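Courses > Automation Lab II > Handouts > Unit 7: Site Visit Notes

Unit 7. Bin picking demonstration, Stostthorpe

These notes cover the April visit to the Aserent test hall at Stostthorpe. They go with the Unit 6 reading on grasp planning and should be read before the lab report is started. The demonstration was given by Hala Gaber, who works on the Stunarico picking software.

1. Purpose of the demonstration

The task is single-item picking from mixed clutter. The bin holds unrelated objects with no fixed arrangement and no separators. The controller has to choose an item, choose a grasp on it, and lift it clear without dragging its neighbors or striking a wall.

Mixed clutter differs from the Meinecke exercise done in Unit 5, where all parts were identical and a single CAD model was enough. With mixed items a model for each one is rarely available, and the grasp is computed from the visible surface only.

2. Cell layout

The cell uses a KUKA arm mounted at one side of a wooden table. The bin stands on the tabletop within reach of the arm. Power and signal lines to the gripper are run along the outside of the arm, with slack left in a loop near the last joints. Gaber noted that the loop has to be long enough for full wrist rotation and short enough to stay out of the bin. In practice it limits the usable wrist angles, and the planner treats those limits as hard constraints. 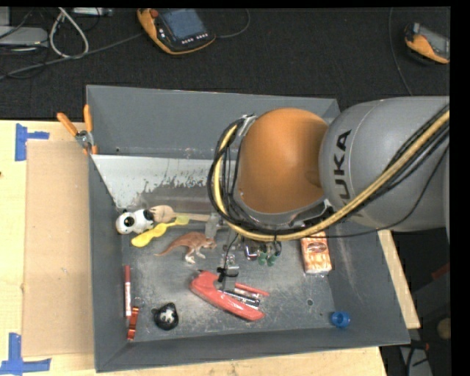
The bin has sloping walls, which changes the problem in two ways. Items that slide come to rest on the floor near the foot of a wall, where one side of the item is blocked. The approach direction also has to be tilted for grasps close to a wall, or the gripper body makes contact before the fingers reach the item.

3. Item classes

The group was asked to sort the test items by expected difficulty. The following classes were agreed on and should be used in the report.

Class A: rigid, matte, compact. Plastic toys fall here. Depth data is usually complete and several grasps are available.

Class B: long and thin. Pens, markers, and spoons. The grasp has to be near the center of mass or the item rotates on lifting. When two of these overlap, the upper one is picked first.

Class C: shiny or clear. Depth data has holes or false readings. The planner lowers the score of any grasp that depends on a missing region.

Class D: packets. The contents may shift under load, so the lift is slower.

4. Results shown

A log from an earlier run was put on the screen. It listed 379 attempts. Of the failed attempts, 72 were entered as Class C. The remaining failures were not broken down, and no claim should be made about them in the report.

A failed grasp is retried up to 3 times. After that the item is masked and the planner moves to another one. Masking is cleared when the contents of the bin change.

5. Points raised in discussion

Collision checks are run against the bin walls and the table, and the cable bundle is modeled as a fixed envelope around the arm. Gaber described this envelope as conservative.

Wall contact was discussed at length. A light touch is permitted at reduced speed, and the force threshold is set per bin.

6. For the report

State the class of each item you discuss. Give one grasp that would be rejected because of a sloping wall, with a sketch of the approach angle. Explain the effect of the cable loop on wrist rotation. Length: two pages, sketch included.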